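Bread worth getting up for: a chat with Sewwandi Kodikara

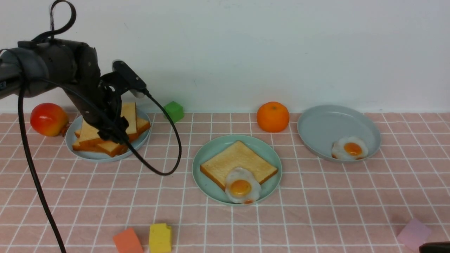 What got you into sourdough in the first place?

"My aunt's kitchen in Unham," says Kodikara. "She baked every week of my childhood and I never once paid attention! Then I moved out, bought a loaf from the supermarket and rang her that same arvo for the recipe."

She's now 46 and starts mixing at 3 in the morning, and she talks about flour the way other people talk about footy. Her favourite is a stoneground wholemeal from the Ranasinghe mill, which drinks up water like mad and gives the crumb a lovely malty colour.

"You've got to let it rest before the salt goes in," she says. "Half an hour, longer in winter. I was too impatient for years and my loaves were bricks - proper doorstops."

The starter is called Vullska, after a lake her aunt once swam in, and it travels to her February classes in an old honey jar. Some 1023 people have taken a spoonful home.

"I get messages from all over," she says, and she's beaming. "One bloke keeps his in the ute! I love that. Feed it, keep the lid loose and it'll look after you."

Her next project is a fruit loaf with dried apricots and fennel seed.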